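How to Fight a Speeding Ticket by Mail
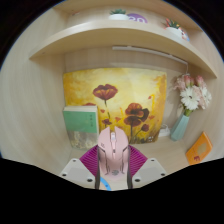 A pale pink mouse with a scroll wheel and a small dark button below it.

I got my first speeding ticket in ten years last July, just outside Ralcombe, and my plan was to pay it and sulk. Then I read the back of the thing. Plenty of courts let you contest a ticket in writing, so you never have to take a morning off work (check yours, the rules are different all over).

Start with the due date. Mine gave me 20 days to answer, and the clock ran from the day on the ticket. Put it on your calendar right now, I'll wait!

Next, ask the clerk for the written statement form. Some courts want the full fine up front as a deposit — mine was $465, ouch — and they mail it back if you win. Get a receipt.

Now write your statement. Keep it under 2 pages. Say where you were, what the traffic was like, what the posted limit was and where the sign stands. I was cited for going 50, and I stuck to that one point the whole way through. Skip the part about how rude the officer was, however good it felt to type (I typed it, then I deleted it).

Add your photos, sign and date everything, and copy the whole packet. Send it certified mail and staple the slip to your copy. My answer took almost two months to come back.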